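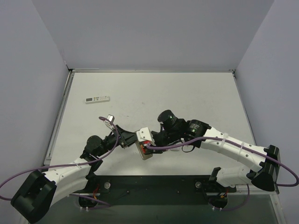 Visit report: Graltmont water treatment works, Pinville
16/07/2018

The works takes raw water from the Getine reservoir through a single 400 mm main and supplies the town and two villages to the north. Our group was met at the gate by Marlene Fontes, the shift supervisor, and given a safety briefing before the walk.

Intake and screening come first. The coarse screens are raked by hand twice per shift. Coagulant is dosed directly downstream, and the dose is set from jar tests done in the site lab each morning. Fontes said the February storms pushed raw turbidity well above the usual range and the dose was revised four times in one day.

The filter hall holds six rapid gravity filters. Each is backwashed on head loss or after 30 hours, whichever is sooner. We watched a wash on filter three, air scour first, then water. It took 15 minutes. Wash water goes to a settling tank and the clear layer is returned to the inlet.

Mandla Botha covered disinfection and storage. The contact tank holds 2,000 cubic meters. Residual chlorine is logged at the outlet and checked by hand against a bench meter. The two Ristić pumps on the high-level line had logged 814 hours since their last seal change.

Questions at the end were mostly on sludge disposal. Sludge is pressed on site and taken away by truck. The press itself was down for a belt change, so we saw it only from the walkway.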